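Unit 2. Stem Support and Water Uptake
Notes by Agnes Wallin, Allcombe

Cut stems take up water through the xylem, a bundle of narrow dead tubes that runs the length of the stem. Water lost from the leaves pulls the column upward. The column holds only while it is unbroken — air drawn in at the cut end blocks the vessels it reaches.

Two other causes of blockage are treated in this unit. Bacteria multiply in standing water and collect at the cut surface. Wounded tissue also seals itself, at a rate that differs by species. Recutting removes the affected tissue in both cases. Take off 2 cm, with a sharp knife, and return the stem to water at once.

Support is a separate matter. A vase holds stems at the neck and at the base, and the angle of each stem is fixed by those two contact points. A narrow neck gives a steep, upright group. A wide mouth lets stems fall outward unless they are crossed below the waterline.

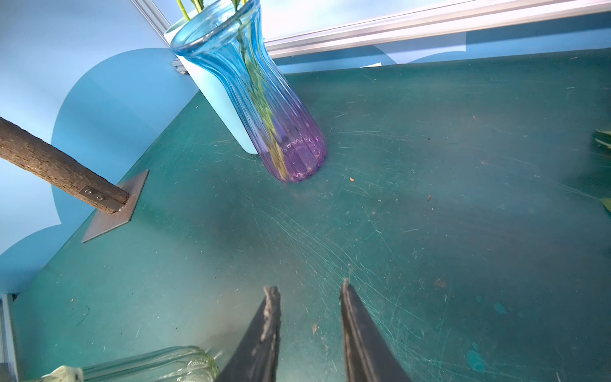 Ribbed glass vase with stems; artificial rose stem. 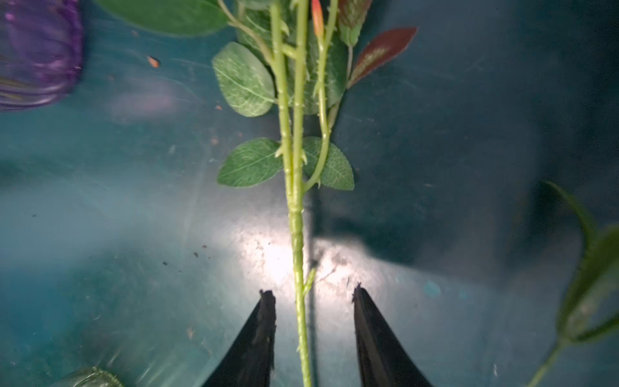
Does a stem cut at a slant take up more water than one cut straight across?

The slant exposes a larger surface but opens the same number of vessels, so uptake is nearly the same. Its practical use is that the end does not sit flat against the bottom of the vase.

Foliage below the waterline is removed before arranging. Submerged leaves decay and feed bacteria. Leaves above the line are thinned when uptake is poor, as with woody stems in March.

Reading for next week: Backlund, sections on vessel length and embolism. Bring the uptake sheet from Unit 1 with the daily weights filled in.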